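How to Refinish an Old Chest of Drawers with Milk Paint

Posted by Flurina Marti, Nov 4, 2022

Many readers wrote to me after my article on waxing tables and asked the same thing: can I paint an old chest of drawers without sanding it down to the bare wood? Yes, you can. I did it first with a chest that came from my aunt, and I made almost every mistake which is possible. In this tutorial I explain the way I work today.

What you need

Milk paint in powder, I use the one from Bepari
A bonding additive, if the old surface is shiny
Sandpaper, medium and fine
A flat brush with soft bristles
A screwdriver, small bags and a pencil
Old cotton cloths
Hemp oil or a clear wax for the finish

Step 1: Take it apart

Pull out all the drawers and write a number on the back of each one with pencil. In old furniture the drawers are often cut by hand, and a drawer that runs well in the top place can get stuck in the place below it. Put the screws and handles of each drawer in a separate bag with the same number.

Look also at the runners. If they are worn, now is the time to repair them. A little candle wax is enough in most cases, but when the wood has a deep groove you should glue in a thin strip of hardwood and let it dry over night.

Step 2: Clean more than you think

Old furniture polish is the biggest enemy of paint. Wash the whole chest with warm water and a mild soap, then wipe it again with clean water. Change the water when it becomes brown. Do the edges of the top two times, there the hands of many years have left their grease.

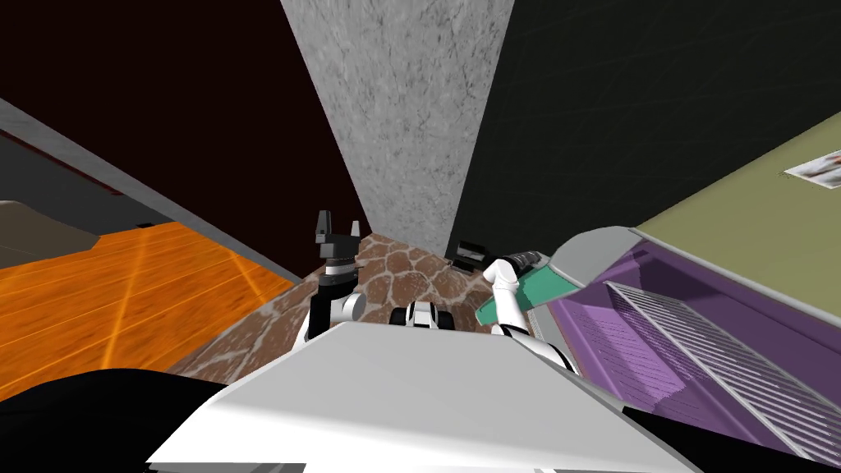 Let the chest stand until the next day before you continue. Wood that feels dry on the outside can still be damp in the joints, and later you see it as a yellow line in the paint. I had this with a light color on pine, and I had to paint the whole side again.

Step 3: Sand lightly

You only want to make the surface dull. Go with the medium paper in the direction of the grain, without much pressure, and stop when the shine is gone. On veneer please use only the fine paper. Veneer is thin and you are through it faster than you believe. If you think the old paint could contain lead, do not sand at all before you have tested it.

Wipe the dust with a slightly damp cloth. A dry cloth only moves it to another corner.

Step 4: Mix the paint

Mix equal parts of powder and lukewarm water. Stir for 2 minutes, wait 8 minutes, then stir again. The paint should run from the stick like thin cream. For the first coat on a shiny surface add the bonding additive, in the amount that is written on the package.

Mix only what you can use in one day. I once kept a full jar in the refrigerator over the weekend and it smelled very bad - my husband still talks about it.

If you combine two colors, write down the parts by weight and not by spoon. My favorite gray-green is 4 parts of Sarum and one part of Wundley, and I have it in my notebook with a dry sample next to it. Milk paint dries lighter than it looks in the jar, so always test it on a hidden place first. 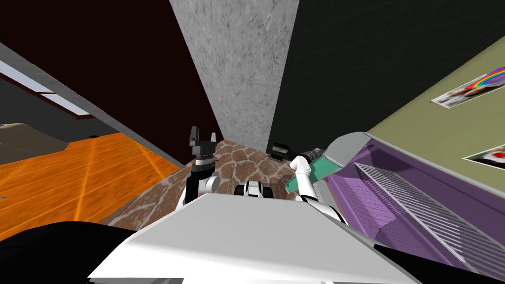 Step 5: Paint

Begin with the sides, then the front, and leave the top for last. Take little paint on the brush and work in long strokes. The first coat will look terrible, with stripes and spots. This is normal. Leave it alone and do not try to correct it while it dries.

The second coat goes on when the first feels dry and no longer cool to the hand. Most colors need two coats, white and yellow often need a third. Do not paint the sides of the drawers or the runners, otherwise they will stick.

Step 6: Oil or wax

Rub the dry paint very gently with the fine paper and remove the powder. Then put on the oil with a cotton cloth, wait 41 minutes (I have an old kitchen timer from Clakumer that cannot do a round number) and wipe away what has not gone in.

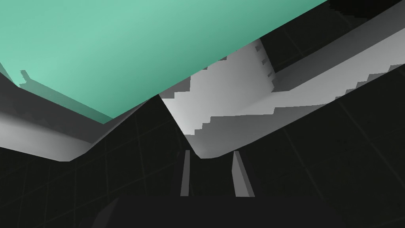

Important: cloths with oil can catch fire by themselves. Spread them flat outside to dry, or put them in water in a metal can with a lid. Never leave them in a pile.

Wax is easier to apply, but it does not like hot cups, and you must renew it from time to time. For a chest in a bedroom I take wax. For a hallway or a child's room I prefer oil.

Questions from readers

Can I use the same method on laminate? I do not recommend it. Even with the additive the paint comes off at the corners.

My paint is cracking, what did I do wrong? Usually there was polish left on the wood. Scrape off what is loose, wash this part again, and paint it with the additive mixed in.

When can I put the clothes back? Wait until you smell nothing when you open a drawer in the morning. In February, in a cold room, this took me almost the whole month.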